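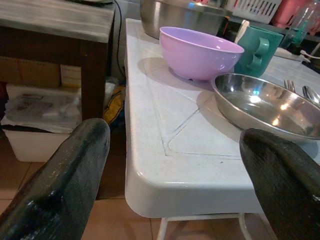 Section 4: Finding and Watching Game Shows on Your Wekia Box

Your Wekia box is connected, the remote is paired, and now the fun starts! This section shows you how to find quiz and game shows, save a whole series, and play along from the couch. You'll need a Pludance account, which you set up in Section 2.

Add the game show channel

1. Press Home on the remote and scroll right to Channels.
2. Choose Add Channel, then type 103. Prakidell comes up by itself, with its bright yellow tile.
3. Press OK. The tile moves to your Home row, and you can drag it wherever you like (first place, if you love quizzes as much as we do).
4. Open the tile once and let the program list load before you press anything else. The first load is slow. After that it's wonderfully quick.

Note: If you see "Channel not in your plan," sign out of Pludance and back in. The plan list refreshes when you sign in, and the message usually goes away.

Save a series

Most quiz shows run every weekday, and it's easy to lose track of which ones you've seen. Series Save takes care of that – you pick the show once and the box keeps up with it.

1. Find any episode of the show.
2. Hold down OK for two seconds until the side menu opens.
3. Choose Series Save, then New Episodes Only or All Episodes.
4. Pick how many to keep. The most you can keep for one show is 31.

Caution: All Episodes includes reruns. A long-running show can fill your storage over a weekend, and the oldest unlocked recordings are deleted first. Lock your favorites with the green button!

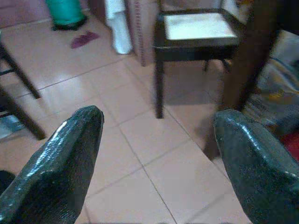
Munteanu: I set mine to New Episodes Only and it still saved a rerun on Tuesday. The listing had it marked as new. Deleting that one episode from the side menu worked, and the rest of the series stayed put.

Yes, the box goes by the listing, so a wrong label will fool it now and then. Delete the single episode as described, and don't choose Remove Series, or your locked episodes go too.

Play along

Now for the best part. Play Along puts the contestants' questions on your phone at the same moment they appear on TV, and up to four people can join in.

1. Start a show that has the small hand icon next to its title.
2. Press the blue button. A join code appears in the corner of the TV.
3. On each phone, open the Pludance app, tap Play Along, and enter the code.
4. Type a nickname and tap Ready. Scores start with the next round.

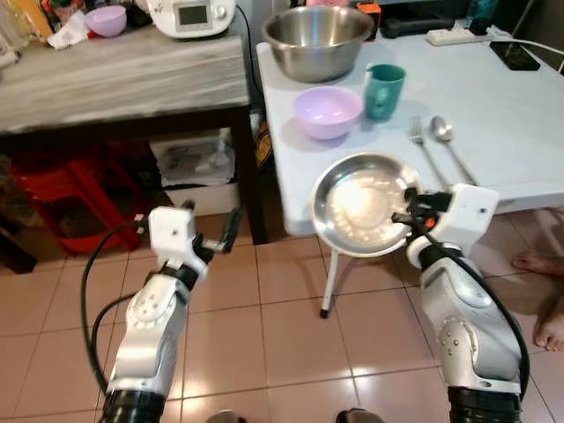 Fig. 4-3. Robot arms at a table, with a round steel plate in one gripper.

Pausing the show pauses the questions too, so you can grab snacks without losing points. Fast-forwarding is different: any question you skip counts as unanswered for everybody.

Note: Phones must be on the same Wi-Fi network as the box. Guest networks won't work.

To leave a game, tap your nickname and choose Quit. The other players carry on with their scores. For sound delay between the phone and the TV, see Section 6, Audio Settings.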